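# Trois jours entre amis à Lorkell : le petit port qui se couche tard

On choisit souvent une grande capitale pour fêter un anniversaire important ou la fin des études. Je l'ai fait aussi, deux fois, et les deux fois notre groupe a passé plus de temps dans les transports que dans les bars. C'est pourquoi, quand il a fallu organiser un week-end pour dix personnes, j'ai proposé Lorkell. Mes amis n'en avaient jamais entendu parler. Moi non plus, je dois l'avouer, jusqu'à l'année précédente, où j'y avais manqué une correspondance.

Lorkell est un port de 3061 habitants, si l'on croit le panneau à l'entrée. En été, cette population augmente beaucoup, et le samedi soir toute la rue du quai devient une seule terrasse. Les distances sont courtes. De la gare jusqu'au dernier bar de la jetée, il faut un quart d'heure à pied, avec des valises et avec des discussions.

## Où loger quand on est nombreux

Pour un groupe, l'hôtel est rarement la bonne solution. Les chambres sont petites et les murs, dans les vieilles maisons du port, laissent passer chaque parole. Nous avons préféré louer une maison entière dans le quartier de Stostero, sur la colline. Nous avons payé 1290 euros pour trois nuits, linge compris, ménage non compris. Divisée par dix, cette somme m'a semblé raisonnable pour un mois de juillet.

Stostero est un quartier calme, et les voisins souhaitent qu'il le reste. Après vingt-trois heures, on demande aux visiteurs de ne plus faire de musique dans les jardins. Cela ne nous a pas gênés, puisque nous étions en bas, au port, jusqu'à la fermeture. Il faut seulement penser à la montée du retour, qui est plus raide que sur le plan. Un taxi de nuit existe, mais il n'y en a qu'un, et il prend quatre passagers.

## La première soirée

Le premier soir, je conseille de ne rien réserver. Les gens arrivent à des heures différentes, quelqu'un a toujours un train en retard, et une table retenue pour vingt heures devient vite une source de mauvaise humeur. Nous avons mangé des moules debout, devant un comptoir du marché couvert, avec un vin blanc servi dans des verres à eau. Les portions étaient généreuses et personne n'a regretté le restaurant.

Ensuite nous sommes allés au Cement. C'est un ancien dépôt de matériaux, transformé en salle de concert et en bar, et il a gardé le nom qui était peint sur sa façade. L'entrée est gratuite avant vingt-deux heures. On y passe surtout du rock et, vers la fin de la nuit, des chansons que tout le monde connaît et que tout le monde chante mal. Le sol est inégal, donc il vaut mieux laisser les talons à la maison.

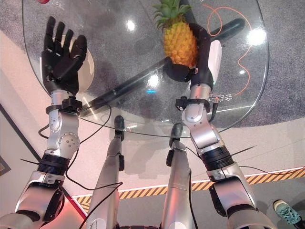 *Page modifiée pour la dernière fois le 22 juil. 2018*

La salle peut recevoir environ 1000 personnes, ce qui paraît énorme pour une ville si petite. Le vendredi, elle était à moitié pleine et l'on pouvait encore parler près du bar. Le samedi, au contraire, la file d'attente commençait devant la capitainerie. Si votre groupe veut absolument rester ensemble, arrivez tôt et prenez la galerie du premier étage.

## En mer, pour se réveiller

Le samedi matin, nous avions retenu une sortie en bateau avec la maison Effiong, qui organise des promenades le long de la côte. Je craignais un peu cette idée, après une nuit courte. J'avais tort. L'air froid a fait plus de bien que le café, et le patron avait prévu des couvertures, du pain et du fromage sans qu'on le demande.

La promenade dure deux heures et demie. On longe d'abord les falaises, puis on s'arrête dans une crique où les plus courageux peuvent se baigner. Trois d'entre nous ont sauté. Les autres ont gardé leurs couvertures et ont donné des conseils. Pour les personnes qui supportent mal la mer, le départ de l'après-midi est préférable en cette saison, le vent étant souvent plus faible après le déjeuner. C'est du moins ce que l'on nous a dit au guichet, et je n'ai pas pu le vérifier.

Ceux qui préfèrent la terre ferme trouveront un minigolf, un chemin côtier bien balisé et une cidrerie où l'on peut goûter avant d'acheter. La visite de la cidrerie est un peu longue. Demandez la version courte.

## Manger le samedi soir

Cette fois, une réservation est nécessaire. Les restaurants du quai n'acceptent pas tous les grandes tables, et deux d'entre eux nous ont proposé de nous séparer en deux services. Nous avons finalement dîné dans une rue derrière l'église, dans une salle sans vue, où l'on a servi un menu unique : soupe de poisson, épaule d'agneau, tarte aux prunes. L'addition était commune, il faut donc désigner à l'avance celui qui paie et celui qui fait les comptes.

## Quand partir

Juillet et août sont les mois les plus animés, mais aussi les plus chers. En septembre, la maison de Stostero se loue moins cher, le Cement reste ouvert les fins de semaine et les bateaux sortent encore quand le temps le permet. Le marché couvert, en revanche, ferme plus tôt le soir.

Le dernier train direct du dimanche part à dix-sept heures dix. Le suivant demande deux changements, et le buffet de la gare est alors déjà fermé.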